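I had a few days of leave to use up before the end of April, so I took the train to Bredden and walked the coast path north to Claltach, then came back inland. I'm writing it up mainly because the timetable information I found beforehand was wrong in places, and I would have liked a page like this one before I set off.

## Getting there

There are 2 trains a day to Bredden that connect with anything useful. I took the earlier one. The change at Lyimo is tight on paper and comfortable in practice, as both trains use the same platform and the second one waits. The ticket machine at Lyimo does not sell singles to Bredden. It will sell you a return, and the conductor will sell you a single for less.

The station at Bredden is at the top of the town and everything else is at the bottom. The signed route down goes by the road. A flight of steps behind the goods yard is shorter, and not signed at all. I found it on the way back up, when it was less use to me.

I stayed in a room over the chandler's. Clean, small, sloping ceiling, a window that opened properly. Breakfast was served from seven, porridge or eggs, in a bowl or on a tray if you wanted to take it upstairs. The shower ran hot for long enough. 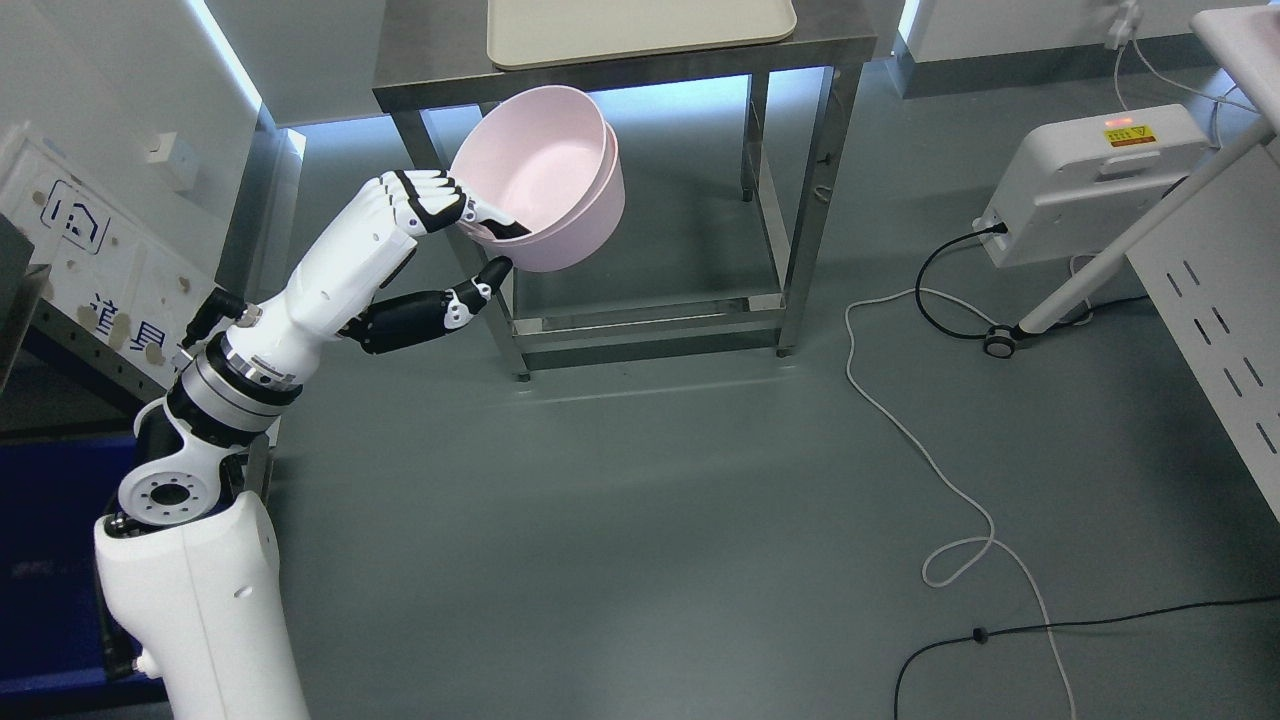 ## Bredden to Claltach

The map I carried was the 1:25,000 sheet. The path leaves the harbour by the slipway and climbs at once. The first mile is surfaced, and after that it is grass and then bare rock with a thin layer of mud on it. I wore trail shoes and had no trouble, but I would not have wanted a heavy bag. Mine weighed 6 kilos with water.

The path has been moved inland at two points where the cliff edge has gone. The diversions are marked with yellow posts and do not appear on the map. The second is the longer one. It follows a field boundary, crosses a farm track and drops back to the old line at a stile with a broken step. If you reach a concrete water trough you have gone too far.

The wind was from the south-west and stayed there all day, so walking north was clearly the right choice. I met a couple coming the other way who had their hoods up and did not want to talk.

I stopped for lunch in the lee of a wall above the bay. Cheese, oatcakes, an apple. The tide was out and there were oystercatchers along the waterline. After the bay the path is easier and I made better time, reaching the first houses at Claltach by half past three. 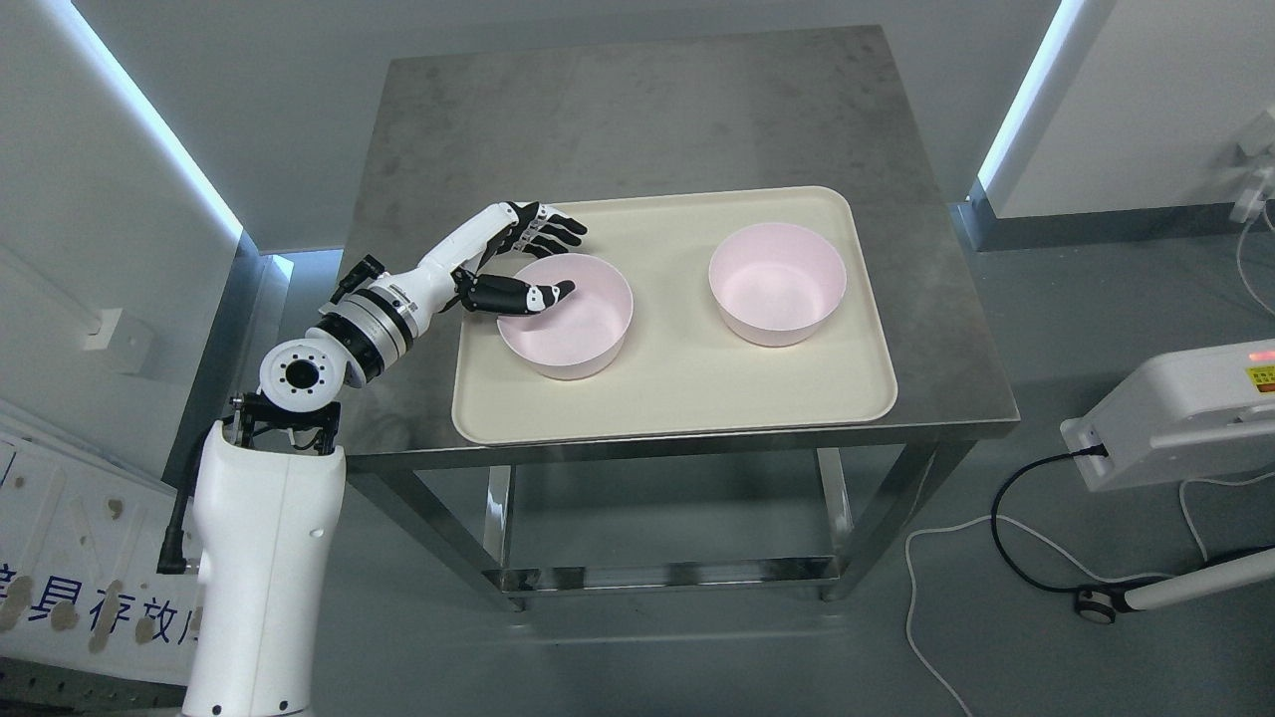
*Robot arm over a tray, with a pink bowl on the left.*

Claltach has one street, one shop and a ferry office. The ferry is run by Clilance and goes out to the island and back. I had meant to take it. The board outside the office gave the last sailing as four o'clock, the printed timetable gave a quarter past, and the boat left at ten to. I watched it from the end of the pier. The man in the office said that the board was the correct one, then looked at the clock and said that it depended on the tide.

I spent the evening at the hotel bar, where the fish pie was good and the chips were not. There is a framed chart of the sound by the door, with depths in fathoms, and I read that for longer than I had expected to.

The next morning I caught the ferry by being on the pier forty minutes early. The crossing was rough for the middle third and flat at either end. You get two hours on the island, enough to walk up to the old signal station and down again by the other side. The door of the station is locked. Through the window there is a table and a stove. The view from the bank behind it takes in the whole of the previous day's walk, including both diversions, which look much shorter from there.

I came back to Lyimo on the inland bus. It takes the moor road and stops wherever someone puts a hand out. Sit on the left. The driver gave no change, so bring coins. I had an hour to fill at Lyimo and used it in the station café, which closes when the person running it decides to go home.

If I did it again I would book two nights at Claltach and one at Bredden, and leave the thick jumper behind. I carried it the whole way and used it as a pillow on the bus. 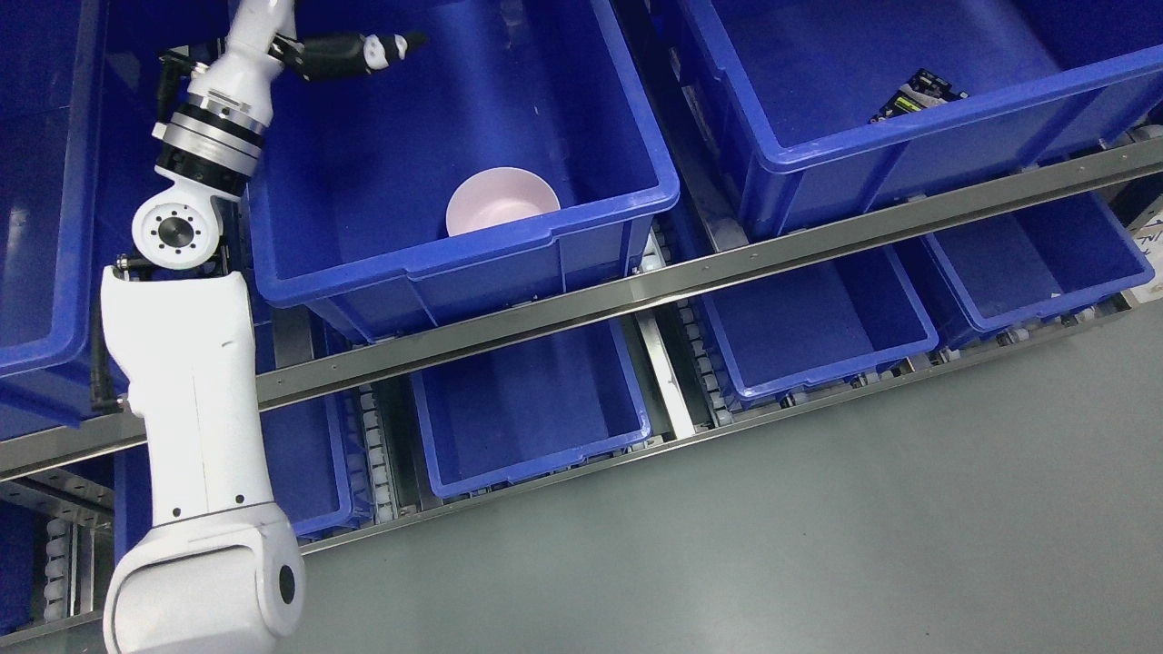

**Filed under:** Walking, Coast, Trains

A few corrections to the kit list I posted before leaving. The stove stayed at home. The larger water bottle leaks at the cap and has been thrown out. I took one pair of spare socks and should have taken two. The bus from Claltach has its winter times posted at the stop until the end of April, whatever the website says, so check the stop itself when you arrive and write the times down. I still have not found out whether the island shop opens outside the summer. It was shut when I was there and had no notice on the door.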